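Workshop notebook – packing room, kitting line
Tuesday, after second shift

Sat down to write two lines and it is going to be a page again, sorry to anybody who has to read my typing. Coffee is the good kind today, Murkitz sent a bag over with the last pallet, and I have half an hour before the compressor people call back.

First the dull part. Left-hand conveyor still pulls toward the wall. I tightened the take-up a quarter turn before lunch and it behaved until the afternoon break, then started creeping again. I think the idler is worn and we are only teaching it to lean the other way. Ordered a new one through Dondport. Please leave the take-up alone until it comes, or if you really have to touch it, write down how much and which way.

Label printer: cleaned the head, threw out the old ribbon. It had a crease in it the whole length and that was our mystery stripe.

Now to the thing I have been chewing on all week, the handling tool and what it has done to the way we work in there. When we started letting it take the trays in June, I had the worry most of us had, that the kitting tables would go quiet and the people who know them best would end up standing next to a machine with their hands in their pockets. It hasn't gone like that, or not so far. What has changed is where the tiredness sits. It used to be in the wrists and shoulders by two o'clock, because a full kit order for Orakzai is 847 pieces and every tray gets picked up, turned, filled, turned again and slid away. Now people tell me they go home with their arms fine and their heads full. They are watching, deciding, setting up, and being asked by the rest of us why it stopped. I don't think we allowed for that when we drew up the rotation, and I would like us to.
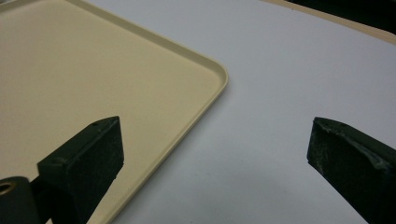
Trays are where most of the learning has been, for the tool and for us. A person picks up a tray without thinking about it. You slide a thumb under, or tip it with a fingertip, or you just pinch the side and off it goes, and if you ask somebody how they did it they have to do it again slowly to find out. Two fingers that open and close have no such luck, and everything about the approach has to be said out loud by somebody who knows trays. The low rim doesn't offer much to hold, and a cream tray on that pale tabletop is not a lot of contrast to work with when you are trying to judge where the edge is. Whoever sets up the pick also has to decide whether to come at a straight side or at the rounded corner, and I have heard more good arguments about that corner over sandwiches than about football.

The best arguments have come from Ívar Dalsgaard, and I want it in writing. He has packed at those tables longer than I have had a key to this building, and he was the one who pointed out that we had written the whole sequence as if the trays were all sitting square to the bench. They never do! He puts them down at an angle himself, so the near corner points at his right hand, and he had never once mentioned it because why would he. We spent a whole morning on the angle question after that, him putting trays down the way he likes them and me writing, and I learned more about my own packing room than I had in the past year. I'd like him to have proper hours for this on the schedule. At the moment he gets called over between orders, which is flattering for a week and after that it is just interruptions.

Fingers: the right one is scuffed pale along the top face and the leading edge, a good deal worse than the left. I don't know yet why it should be the right one. Could be the approach is a hair off to that side, could be it has simply led with that finger on more jobs. I have asked both shifts to note which side touches first, just an L or an R on the sheet, no essays. Before anybody swaps the pair, please take a rubbing of the worn face on paper so we have something to compare with later. Zalum makes a pad we could try over the tips, and I have asked for a sample, but I would sooner understand the wear first.

Things people have said to me that I don't want to lose:

The stop chime is the same pitch as the door chime. Second shift has been walking to the door for weeks. I will change it tomorrow.

Somebody asked whether the pick counts are being used to compare people. They are not. I said so at the board and I'll say it again at the next start-of-shift talk, and I would like the sheet reworded so that it says so too. The question was a fair one and I was a bit ashamed it had to be asked.

Two people want to learn the setup screen and have been too polite to push. I'm putting them down for an hour each with me, during paid time, starting with whoever is on mornings.

And one that stuck: "I miss being fast." I didn't have a good answer. She was very fast, it was a pleasure to watch, and I don't suppose getting a sequence right on the second try gives you the same feeling. We still hand-pack the small orders, anything under 100 pieces, and I wonder if we should rotate those more evenly so that everyone who wants some gets some. Will ask around before I change anything.

To do:
Idler – chase Dondport if no word by noon
New stop chime
Reword the count sheet
Hours for Ívar on the schedule, talk to the office
L/R marks, collect from both shifts
Rotation for small orders, ask first

Compressor people just called, they can come in the morning. Leave the side door unlocked for them and move the pallet jack.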